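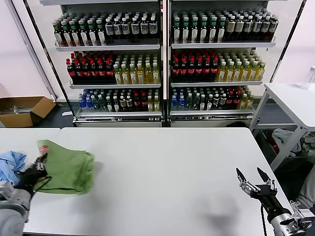
Green cloth on the long white table, with a light blue one beside it.

To: Derkmont Schools Outreach list
Subject: Re: Planetarium dome visit, middle grades

Replying to the whole list, as two other schools wrote to me off list with the same questions. The earlier message is quoted in pieces below with my answers under each.

> We have the Plemmont portable dome booked for August, the
> second week we are back. Our gym is shared with PE until
> 10:30 in the morning. Is that enough time to set up and
> still run three groups before lunch?

Two groups, yes. Three is too tight. The dome takes 17 minutes to inflate once the fan is running, but the floor has to be clear and swept first, and the projector needs time to warm up and be leveled. We had the gym from 9:15 last year and did not seat our first group until a little after ten. If PE can move outside for one morning, ask them now. Otherwise run two groups before lunch and the rest after.

Check the ceiling height too. Our gym was fine, but the basketball hoops had to be cranked up, and the only key for that was in the district office.

> The booking sheet says 27 students per show. Our sixth
> grade sections are bigger than that. Do they count adults
> in the number? Can we squeeze in a few more?

The 27 is students only. Two adults can go in on top of that, one at the door and one on the far side. Please don't go over. The presenter counted heads at the tunnel and sent our extras back to class, and they were not happy about it. We ended up splitting three sections into four groups and giving each group a shorter show.

Any student who uses a wheelchair goes in through the side zipper, not the tunnel. Tell Plemmont ahead of time so they put the zipper on the side facing your doors. Ours faced the bleachers and we had to turn the whole thing.

> What do you do with the kids who are waiting? We can't
> have ninety sixth graders sitting in the hall.

We ran stations in the cafeteria. The ones that worked:

Moon phases with a lamp and foam balls. Needs a dark corner. Ours wasn't dark enough until we taped paper over the door window.

Scale model of the solar system down the main hallway. Use the Jovisden activity packet, pages 4 to 6. The packet has you measure in feet, and our science standards want metric, so I rewrote the table. I can send it.

Crater boxes with flour and cocoa. Messy. Put a tarp down and have a broom ready. I would do it outside next time.

The spectroscope station did not work. The diffraction film in our kit was scratched and most of the kids saw nothing. If you have newer film it might be worth another try.

> Last thing, what did it end up costing? The office wants
> a number before they will sign.

We paid 722 dollars for the full day, with travel included. Supplies for the stations were another 90, mostly foam balls and flour. The Palamarchuk fund covered the supplies but would not cover the dome rental, so don't count on them for that part. Their form is short — one page and a principal's signature — but it has to be in before the visit. They don't pay anything back afterward.

A few other things that were not in your message:

The fan is loud. The teachers next to the gym should know, especially if anybody is testing that day.

Students take their shoes off before they go in. Have them carry the shoes or line them up by section. We let them make a pile and lost a good part of the second show to sorting it out.

The dome runs on a regular outlet, but it should be the only thing on that circuit. Our scoreboard was on the same one and tripped the breaker halfway through the constellations part. The dome comes down slowly and there was plenty of time to walk everyone out, but do go over the exit plan with each group before they go in.

If another school in the Derkmont district wants the following day, Plemmont told us they can leave the equipment in town overnight and charge the travel only once. Post here if you are interested and we can put the request in together. I have the contact form saved and will attach it with the metric table.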